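April 5, 2018

Budget draft has to be with Armelle by the end of the month, so today went on the equipment list and very little else. Writing down where each line stands while I still remember the reasoning.

Hands first. The present request is one spare hand of the same model we run now. Kosmas wanted two. I told him I can defend one. The argument for a spare is turnaround: when a finger drive goes, the unit goes back to the maker and we lose the arm for the duration, and the arm itself has nothing wrong with it. The argument for a second spare is that the first one might also be away. I don't think Armelle will accept that, and I'm not sure I do. What I would accept is a finger kit, if Baudry will sell one. Their price sheet lists the complete hand, the flange, the cover and the fingertips, but the fingers only as "service item, inquire." I inquired. Gwenaël Leclerc at Baudry called back after lunch and said individual fingers are sold to customers who have done the calibration course. The course has a fee and a travel cost, and both would come out of a different line (training, which is already short). Asked him for a written quote for the kit with and without the course. He said next week.

Fingertips are a consumable and should be moved out of capital. I had them under capital last year and Blandine moved them, correctly. Put in 20 for the year. The wear is on the thumb and first finger, so a set bought as a set leaves us with a drawer of unused little-finger tips. Baudry does sell them singly at a slightly worse price. Worth doing.

Second item, power. The current arrangement is power strips on the floor by the wall, with everything fed from them. It works, but every time we add a device somebody gets down on their knees and follows a cord. Woo-jin has sketched an overhead rail with drops at the work positions. The rail itself is cheap. The electrician is not, and the building wants its own contractor. Flemcombe quoted for the rail and brackets only and said plainly they would not touch the connection. I have put in the rail, the brackets and an allowance for labor, with a note that the allowance is my own number and not a quote. If it gets cut, fallback is floor cable covers and a box of hook-and-loop ties, which I can buy from petty cash.

Third item, mounts. We keep using tripods for things that never move. A tripod leg takes up more floor than its load deserves. Asked for 4 wall brackets. Blandine says check what is behind the plaster before ordering anchors. Noted.

Fourth item, the software seat. Nurnum have changed their terms again. The old license covered one controller and any number of arms attached to it; the new one counts arms. We have two arms, so the renewal is double unless we stay on the old version, and the old version stops getting fixes in July. I tried to read the exact wording on their site and the page for the old terms gives a 404. Wrote to them asking for the PDF. Until it arrives I'm carrying the higher figure.

Then the question that took most of the afternoon, whether to put in for a suction gripper. Kosmas is for it. His case is that most of what we pick is packaging, packaging is flat or nearly flat, and a cup with a vacuum pump costs a small fraction of a hand. On rigid boxes I agree with him. On soft pouches I don't, or not without a trial. A crinkled film leaks at the cup lip, and the cups that cope with film want more flow, so a bigger pump, so more noise and another device on the strip. Grurnness makes a bellows cup intended for bags. Their sales note gives loads of up to 2 kg, with no mention of what the bag was filled with or how full it was.

The hand deals with a pouch by wrapping it, which is slow but doesn't care about wrinkles. Fingers underneath, tips and thumb pressing on top. The cost is crushing: the packet folds where it is squeezed, and for anything with a fragile content that would matter. For a disposal task into a bin it doesn't.

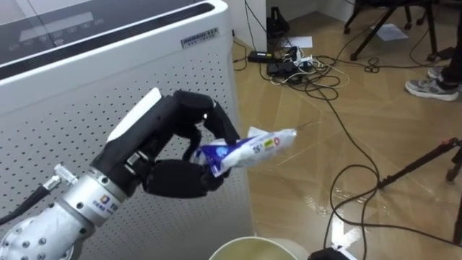
So the honest comparison is between two tools for two kinds of object, and the budget question is how many of each kind we expect next year. I don't have that number. Woo-jin thinks he can get it from the task list in a day. I asked him to sort the list into rigid, soft sealed, soft open, and other, and to leave weight out of it for now. If soft sealed comes out as the biggest group, I'll drop the vacuum line and put the money toward the finger kit. If rigid does, Kosmas gets his pump and I'll ask Grurnness for a loan cup before we pay for the bellows type.

A tool changer came up too. With a changer we would not have to choose. I priced one from the Baudry sheet and it costs more than the pump, cups and fittings together, and it adds length at the wrist, which we would feel when reaching down over a bin rim. It also needs a pass-through for the hand's cable. Left it off. Put one line in the notes for the year after so that it's on record that we looked.

Items I nearly forgot: spare wrist cable (one, long lead time, order early regardless of what gets approved). Two more bins of the same diameter, so the drop position in the program can stay as it is. Test packets, one carton, to be charged to consumables. Replacement casters for the office chairs, which Blandine insists is facilities money and I insist has never once been paid by facilities.

Totals not done. Waiting on Leclerc for the kit, Nurnum for the old terms, and Woo-jin for the sort. Told Armelle she will have a draft with three open figures marked in the margin, and she said to mark them in a color that survives the photocopier.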